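Used Car Inspector and Listings Reviewer
Gulisano Auto Search, full time 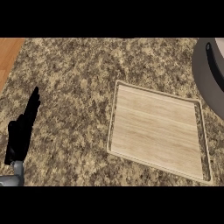 Gulisano Auto Search finds used cars for private buyers. A customer tells us what they need and what they can spend, and we go through the listings, call the sellers, look at the cars in person and report back. We don't sell cars and we don't take money from dealers. The customer pays us a flat fee.

We are hiring one inspector to join the team in August 2020. The job is split between desk work and driving out to see vehicles. Most inspectors spend two days a week on listings and three on the road.

What you will do

Read new listings each morning and pull the ones that fit an open customer file. Check VINs against title and accident records before anyone makes a trip. Call sellers and ask the questions on our call sheet, including how long they have owned the car, whether the title is in their name, and what work has been done.

Inspect cars at the seller's home, at a dealer's lot or in a public place we agree on. An inspection covers the body, frame, tires, brakes, fluids, electrical items and a test drive, plus a code scan. You will go under the car when the ground allows it. Plan on 10 inspections in a normal week.

Write up each inspection the same day. Reports go into Fultent, our file system, and we will train you on it. Customers read these reports themselves, so they need to be in plain sentences. "Left rear wheel arch has rust through the metal" is useful to them. "Some rust" is not.

Talk to customers by phone after they have read the report. Some will want you to tell them to buy or walk away. You may give your opinion on the car's condition and on the asking price. The decision is theirs.

What we need from you

At least 2 years of paid work on cars, in a repair shop, at a dealership, with a fleet or in an auction lane. ASE certification is welcome but not required.

A valid driver's license with a clean record for the past three years. You must be able to drive a manual transmission.

Comfort with phone calls. You will speak to strangers most of the day, and a few of them will be annoyed that you asked about the title.

Clear writing. We will ask you for a sample.

You should be able to kneel, crouch and lie on the ground, and work outdoors in hot and cold weather.

Experience with body and paint work is a plus, as is Spanish. If you know one make very well, tell us which one. We get steady requests for older pickups and small wagons and are short on people who know diesels.

Hours and pay

Tuesday through Saturday, 9 to 5:30, with an hour for lunch. Sellers often can't meet until after work, so expect one evening a week. Evening hours are paid at the overtime rate.

Pay is hourly and depends on experience. We will give you the figure on the first call, before you spend any more time on us. Health insurance starts after 60 days. You get paid holidays and two weeks of vacation in the first year.

We supply a company car, a phone, a scan tool, a paint gauge and coveralls. The tool allowance is $200 a year for anything else you like to have with you. Most visits are within an hour's drive of the office. We sometimes send an inspector farther for an unusual car, and in that case we pay for the hotel and meals.

Health precautions

Masks are required in the office and at every inspection. Test drives are done without the seller in the car. If a seller won't agree to that, we don't do the inspection, and it won't count against you.

How to apply

Send a resume and a one-page write-up of any used car you have looked at closely. It can be your own. Tell us what was wrong with it, what was fine, and what you would have paid. Please leave out photos.

Address it to Réka Takács, inspections manager, through the contact form on this site, and choose "Inspector job" from the menu. If you applied in May, your resume is still on file and you only need to send the write-up.

Interviews start with a 20-minute phone call. After that we will ask you to inspect a car in our lot with one of our inspectors, and you will be paid for that half day. We check references and driving records before making an offer.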